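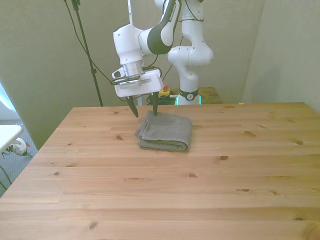 *Gray towel, folded, on the wood table.*

**December – terry absorbency, laundering series, continued**

Carrying on from the November pages. Question unchanged: why the Dabbas terry drinks water well out of the first wash and then gets worse, when the finish should be long gone by then. Working guess so far was softener. After this week I think softener is part of it and the rinse is the larger part.

Setup as before. Trovetti front loader, warm cycle, Ketanden powder unscented, line dried indoors. Water is Clesden mains, untreated, hard. Kettle in the kitchen is a fair indicator of how hard. Test is the drop test: swatch laid over the beaker mouth, held with the rubber ring, one drop from the burette, stopwatch from contact to loss of shine. Sinking test run as a check on the slow ones only.

Sets this round:

- A – powder, standard rinse
- B – powder, standard rinse, softener
- C – powder, extra rinse
- D – powder at half dose, standard rinse
- E – no powder, hot water only (control of a sort)

All from the same roll. Edges overlocked before the first wash this time. Last month I left them raw and the lint in the beaker made the endpoint hard to call.

**Results after 10 washes**

| Set | Drop time, s | Comment |
|---|---|---|
| A | 4 | Even across the swatch |
| B | 10 | Drop beads first, then goes all at once |
| C | 2 | No beading |
| D | 3 | Slight gray cast along one side |
| E | 3 | Stiff, pile flattened |

Median of the readings in each case, raw times on the facing page. B is the only set where the spread is worth talking about. Softener film is patchy, which fits with what the hand says: parts of the swatch feel waxy and parts feel like A.

C against A is the useful comparison. Same powder, same dose, same temperature, and the only change is more clean water going through at the end. Evaporated the last rinse water from both in the small dishes. A leaves a white crust and C leaves a faint ring. Crust fizzes in vinegar, so carbonate, but it also foams a little when shaken up in distilled, so not only carbonate. Some of it is detergent that never left.

D surprised me. Expected it to sit close to C and it does on time, but the cast is a problem. Half dose in this water is probably not enough builder to keep soil and hardness suspended, and it settles back onto the loops. No point recommending a low dose to anyone on Clesden water if the towels go dingy.

E I would not read much into. Nothing to rinse out and nothing to hold the calcium either. It wets quickly and feels like cardboard. Good reminder that drop time and hand are separate properties and the log needs both.

**Recovery wash**

Took spare B swatches and tried to bring them back.

1. Hot wash, no powder, vinegar in the drum. Drop time down to 4. Beading gone on most of the surface, still present near the overlock.
2. Hot wash, washing soda. No change in time that I would trust. Rinse water cloudy.
3. Vinegar wash first, soda wash after, then a plain rinse. Down to 3 and no beading anywhere.

Order matters in the third one. Acid takes the mineral, alkali takes the fatty residue sitting under it. Running them together is useless as they cancel, and I have now seen that suggested in more than one household guide.

Caution for whoever repeats this: vinegar in the drum every week is not kind to the door seal. Trovetti manual says to avoid it outright. I am treating it as an occasional strip and nothing more. Citric acid would do the same job with less smell, try next time.

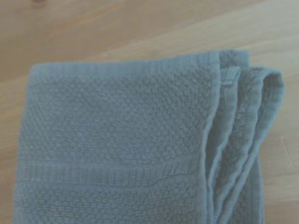
Loop geometry also needs a mention, as it keeps confusing the readings. The drop test assumes the drop meets pile. On a selvage, or on any flat woven section with no loops standing up, the time is a measure of a different fabric. A few of the November outliers were readings taken too close to a flat section. Struck through on the original page, reasons noted in the margin. From now on all drops go in the middle of the swatch, away from any hem.

Pile direction seems to make no difference. Brushed up and brushed down gave the same times on A and C. Did not bother with the others.

**Drying**

Side check, small. Line-dried A against tumble-dried A, same wash. Tumbled is softer, as everyone would guess, and wets slightly faster. The loops stand away from the ground cloth and there is more surface open to the drop. Shaking the line-dried swatch hard before hanging gets part of the way there. Shaking it again when dry gets a bit further. Lint loss from the tumbler was visible on the filter but I had no clean way to weigh it – the filter holds lint from earlier loads however carefully it is brushed. Needs a fresh filter or a bag.

Overdrying is its own problem. Left one tumbled piece in for an extra cycle by mistake and it came out harsh. Drop time was fine. Again, hand and time not tracking each other.

**Errors and doubts**

- Burette tip was dripping slow on the first afternoon. Cleaned, B and D repeated. The repeats are the ones in the table.
- Room was colder than in November. Swatches were conditioned overnight, but the cabinet humidity reading has been sticking and I do not fully believe it.
- Powder scoop is by level volume. Should be weighed. The box had caked at the bottom, so the late washes may have been richer than the early ones.
- Only one roll of Dabbas. Cannot say anything about ring-spun against open-end from this.

**Next**

- Extend A and C, same conditions, fresh box of Ketanden, weighed dose.
- New set F: softener every fourth wash only. That is closer to how people use it.
- Citric acid strip on what remains of B.
- Distilled rinse on one A swatch, by hand, to split the carbonate effect from leftover detergent.
- Humidity probe to be replaced before any of this starts.

Remaining swatches are in the labeled bags, second shelf of the cabinet. B bag is the one with the torn corner.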